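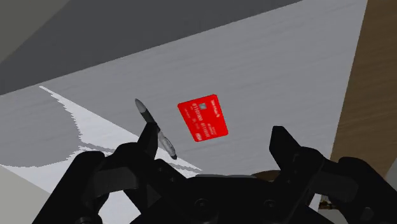
RUMORPORT WORKING GROUP ON HOUSEHOLD AND SHOP-FLOOR AUTOMATION

Home Meetings Reports Members Contact

Minutes of the meeting held Saturday, December 24, 2022

128 shares 5 comments

In the chair: Wiesława Rutkowska
Minutes taken by: Ebony Hapeta
Also represented: Jumov (simulation), Imai (home trials), Burier (shop floor)

1. Opening and previous minutes

The Chair opened the meeting and confirmed that a quorum was present. The minutes of the previous meeting were approved with one correction: under item 4, "shelf stocking" should read "shelf facing." The representative of Burier asked that the two terms be kept apart in all later papers. Agreed.

2. Small objects on flat surfaces

Jumov presented its work on picking up everyday items in simulation. The items discussed were a pen and a plastic card of the bank card type, handled by a gripper with two opposing fingers. The representative explained that a pen offers the fingers something to close on, although it may roll when touched. A card lying flat offers almost nothing. Its edge is thin, and the fingertips tend to push it along the surface before they can get under it.

Jumov reported 300 simulated attempts with the card. Results were mixed, and the representative declined to give a single success rate until failed attempts have been sorted by cause. The Chair accepted this but asked that the sorting be finished before the next report.

A member asked whether contact between a card and a tabletop is modeled well enough for the results to be of use. Jumov replied that the pen results could be used with some care and that the card results should not yet be relied on. Friction was named as the main doubt. The member asked that this reply be entered in full, and it is so entered.

3. Household chores

Imai gave an oral report on its home trials. Clearing a desk remains the most advanced of the chores under study, provided that the items are known to the system and are not stacked. Folding has made little progress since June. Loading a dishwasher was attempted with cups only.

Discussion turned to what should count as a finished chore. Imai has been counting a desk as cleared when all items have been moved into a tray. The Chair observed that most householders would expect the pen to go with the other pens and the card to go back in a wallet, and that a tray full of mixed items leaves the sorting to the person. Imai noted that putting a card into a wallet slot is well beyond its present equipment.

It was agreed that future reports will give two results for each chore: items moved, and items put where they belong.

4. Shop-floor chores

Burier reported that moving closed cartons between fixed points is now routine at its site and no longer needs to come before the group. Work on loose goods continues. Blister packs and gift cards on hooks cause the most stoppages, and staff still clear these by hand. Burier does not expect to change that arrangement in the coming year.

Ebony Hapeta asked whether a suction tool would deal with the flat goods. Burier said it would handle some of them — printed cards with raised lettering had given trouble — and that changing tools in the middle of a task takes longer than calling a member of staff. The group took no position on the matter.

5. Statement on readiness

The Chair read a draft statement for the Rumorport website. The words "ready for the home" were objected to by both Imai and Burier and were struck out. The agreed text reads as follows:

"Machines can carry out certain single steps of household and shop work under prepared conditions. The group has not yet seen a machine complete an ordinary chore from start to finish in an unprepared room."

Jumov abstained and asked that its abstention be recorded.

6. Actions

Jumov: sort the failed card attempts by cause and circulate the list. Add a test in which the card begins partly over the edge of the surface.

Imai: revise the desk-clearing report to give both results as agreed under item 3.

Burier: supply a log of stoppages, with carton handling left out.

E. Hapeta: send the agreed statement to the website editor.

7. Other business

The request for a second storage cabinet was held over. There being no further business, the Chair closed the meeting.

Previous Next Back to Meetings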